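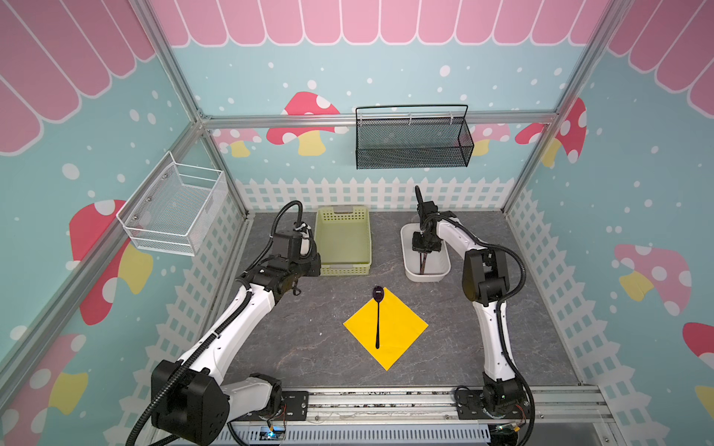 Lecture 7. Learning two-arm tasks from demonstrations: action chunking and where it breaks
Instructor: Abdelilah Bouzid
Posted October 22, 2020

7.1 Setup and notation

At each time step t the policy receives an observation o(t), made up of the camera images and the joint positions of both arms. It returns target joint positions for both arms and both grippers. Training data are demonstrations recorded as pairs of observation and action. We write k for the chunk length, the number of future actions predicted from one observation.

With k = 1 we are back to plain behavior cloning from Lecture 3. The known problem is compounding error. A small mistake at step t leads to an observation the demonstrator never produced, and the next prediction is worse. Predicting k actions at once cuts the number of decisions per episode by a factor of k.

7.2 Why two arms make it harder

Moving a rigid object into a tub uses one arm. The other arm can be late, early or slightly off without any effect on the result. We call such a stage decoupled. Errors in the two arms can be analyzed separately.

Cloth handling is usually coupled. When both grippers work on the same piece of fabric, the position error that matters is the relative one, and the timing of each grasp and release depends on the other arm. A policy with one output head per arm and no shared features can fit each arm well and still drop the cloth. 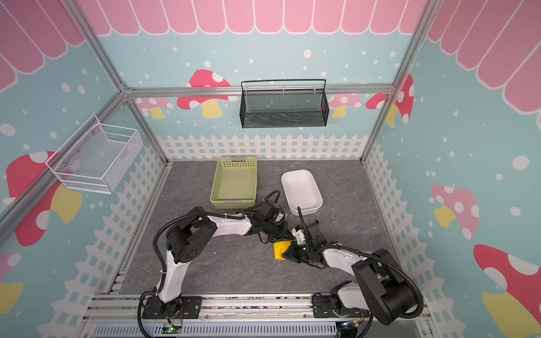
Figure 7.1. Coupled stage: both grippers at the yellow cloth.

7.3 The Marinik comparison

The Marinik set holds 131 demonstrations with a mix of coupled and decoupled stages. Three policies were trained on it:

Ellirari: single-step, shared encoder
Bawa: chunked, separate encoder for each arm
Brulesix: chunked, shared encoder

All three handle the decoupled stages. On the coupled stages Ellirari often stalls before the grasp, where the demonstrators paused and the data contain many near-zero actions. Bawa gets past the pause but the arms drift out of step. Brulesix does best, and its remaining failures are mostly late releases.

Note that k cannot be made arbitrarily large. Inside a chunk the policy runs open loop and does not react if the fabric slips.

7.4 Exercises

1. Let the per-decision error probability be e, independent of k. Derive the probability of an error-free episode of length T. State which assumption fails for large k.
2. Overlapping chunks give several predictions for the same step. Write a weighted average of them and discuss the effect of the weights on a sudden gripper opening.

Reading for next time: course notes, section 8.2.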